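The Great Kitchen Floor Delusion

26/12/2021

There are 238 homes in Brostdale, and by my reckoning every one of them has been ruined by somebody's idea of a sensible floor. Ours was clay tile. We chose it in June, in a showroom at Flavska, where the sun came through the skylight and everything looked like a farmhouse in a movie about a divorced woman learning to cook.

The tile cost us $3,410, which did not include laying it, sealing it, or the marriage counseling. The man at Flavska said clay "ages with the family." He was right. It got chipped, stained and cold in the mornings.

Sealing is the part people skip. The Mensah sealer wants 3 coats, with a night between each, and you are supposed to walk on nothing in the meantime. We have a dog. There is a paw print by the stove that will outlast the mortgage.

Then there are the cracks. A clay floor sits on whatever is under it, and in Brostdale what's under it is a slab poured in a hurry over soil that swells every spring. The slab moves, the tile doesn't, and one morning there's a line running from the pantry to the back door like a river on an old map. My mother-in-law calls it character. She has vinyl.

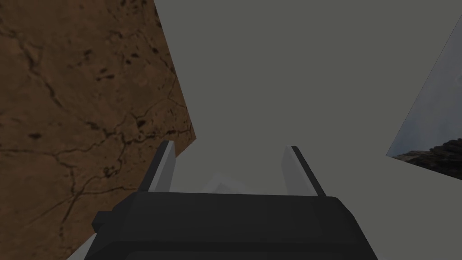
A reader in Drokoldale wrote to me that hers went in eight years ago, that she never sealed a single tile, and that the only mistake was ever looking down. She fills the worst lines with tinted grout and puts a rug over the rest.

I bought a rug. The dog has already been at one corner, and the corner by the stove still shows.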